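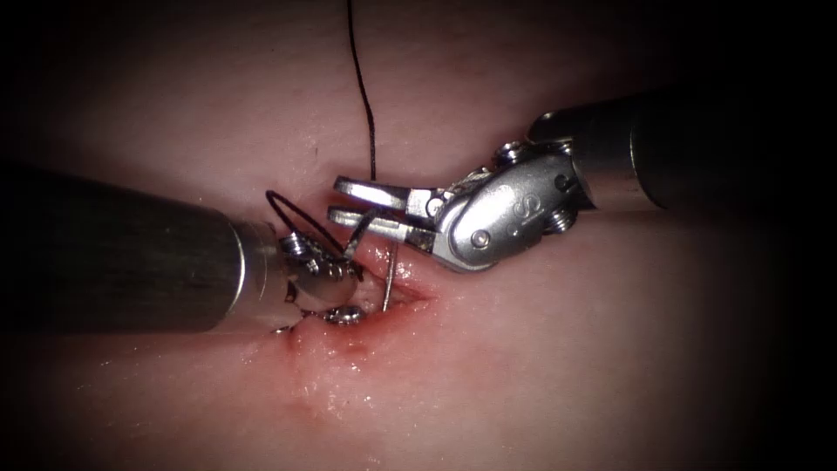
Rajeshwari Gounder sells replacement laptop chargers out of a unit in Plestwood, and she would like you to stop buying the cheapest one. "People read me the wattage off the old brick and forget the plug," she says. Her returns shelf holds adapters that fit 3 models, none of them the customer's. She opens a dead one for me, going in at the seam. I mention the short incision and the two robot arms at the top of this page, and she says a glued Moltgate casing deserves at least as much equipment. She has a butter knife.

Szymon Czarnecka, who handles her repairs, blames the cable. "They wrap it tight around the brick every night, then write to us in May."
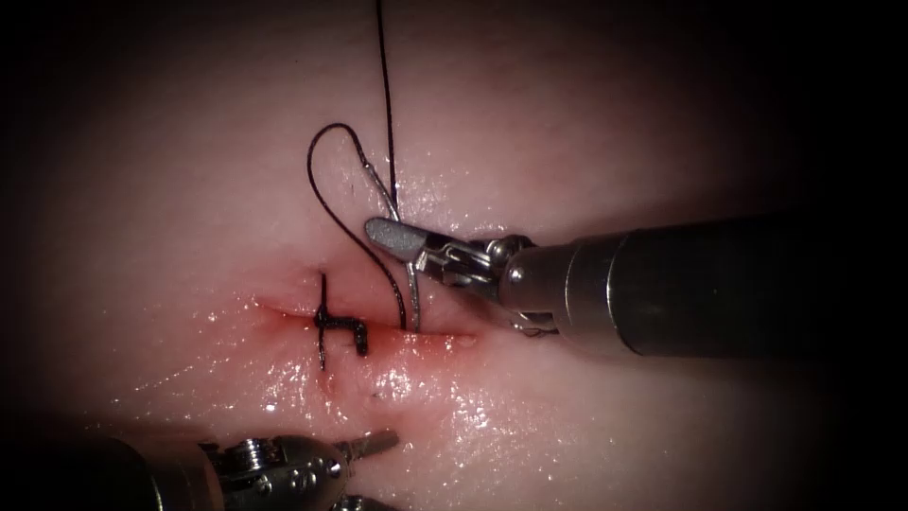
He wants buyers to match the voltage first and worry about color later. Gounder wants them to keep the receipt.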